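4 August 2024

Read the rest of the Clorkadeo brochure over breakfast and I still don't believe it. The claim is that switching the well over to their mineral cartridge will take the iron taste out of the water "naturally," and that I'll sleep better too. What sleep has to do with iron, the brochure doesn't say. It does have a drawing of a waterfall.

The house was built in 1925 and the water has tasted like a key ever since I've lived in it. I have drunk it the whole time and I'm fine. But the stains in the tub are getting worse, and in March I told myself I would deal with it this summer, so here I am, reading about waterfalls.

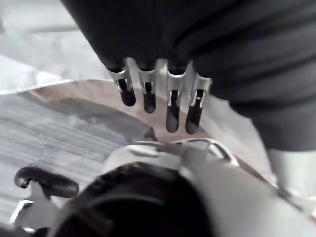

Called Trudard first. They want to test the water themselves, free of charge, and I have never heard of a free test that came back saying you need nothing. Asked if they would look at results from an outside lab. Long pause, then I was told their equipment is "calibrated to their systems." I wrote that down word for word so I wouldn't talk myself out of being annoyed by it.

Vahidi at least gave me a price over the phone. $90 for the first cartridge, and then another one every 8 weeks. I did the math on the back of the envelope and then did it again. The cartridge is the business. The tank is how they get it into your basement.
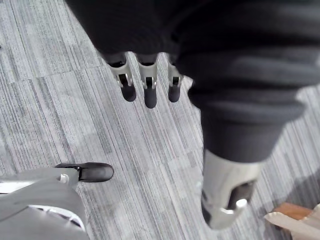 My sister thinks I'm being a crank. Her view, given at length tonight, is that she has had the Clomusska unit for years, her sheets are white, and if I'd spent the money back when she told me to I would have saved it in ruined towels alone. I asked whether she had ever tested the water before and after. She said she had tested it by looking at her sheets.

Fair enough, I suppose. Though she also changed detergent that year, and got a new washer, and I didn't bring up either one.

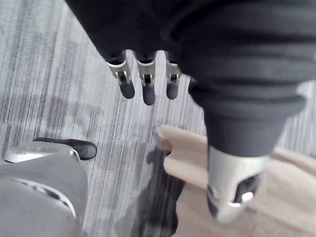

Why not just send a sample to the county and quit guessing, the man at the hardware store wanted to know when I went in for tub cleaner. He sells filters, so I gave him some credit for that. The kit is 5 dollars and the bottle is on the kitchen counter now. You have to let the tap run before you fill it, and it can't sit overnight, so I'll do it first thing and drive it over.

Clorkadeo called again at supper. Let it ring.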